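**Home Textiles 2: Care and Storage**
Handout for week 9 - sorting and pairing small items

Read this before the practical. Bring the worksheet from last week, filled in, and a pencil. The Vondholm reader covers the fiber side of today's topic in chapter 2, so these notes stay with the handling.

Small items cause most of the slow work in a home laundry. A sheet takes one fold after another and is done. Socks have to be found, matched, checked and put somewhere, and each of those steps can go wrong. In the class survey, almost 36 percent of the time spent on a mixed load went to socks and underwear.

Terms used today:

- **Pair** - two socks of the same color, fabric, length and size.
- **Single** - a sock with no match in the current load.
- **Near match** - two socks that look alike at first but differ in shade, cuff or wear.
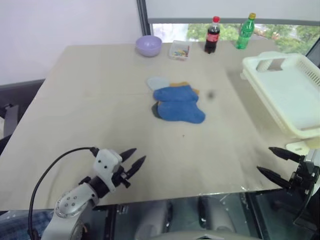 Lumbantobing, 2025-03-18

Start with the color that shows up most. In a pile like this one the two blue terry socks come out first, and they already lie one over the other with the toes to the left. Lay them flat, heel on heel, and compare the cuffs before folding. The light blue one at the back is a good case for the near match rule: it is paler, almost gray, and should be kept away from the other two. Mustard and charcoal go to the singles until the rest of the load has been checked.

Keep the pile in the middle of the table and work toward a basket at one side. A low-walled one is easiest to reach into. Bowls and bottles can stay along the far edge, out of the way of your hands.

**Folding.** Use the flat fold for terry. Rolling one cuff over the other holds the pair together but stretches the elastic on the outer sock. Danang Osman's notes on cuff wear are in the course folder.

**Singles.** Hold them through 2 more loads, then move them to the rag bag. Write the date on the worksheet when you do.

**For next time:** sort one load at home and record pairs, singles and near matches. Hand the sheet to Arif Nair at the start of class.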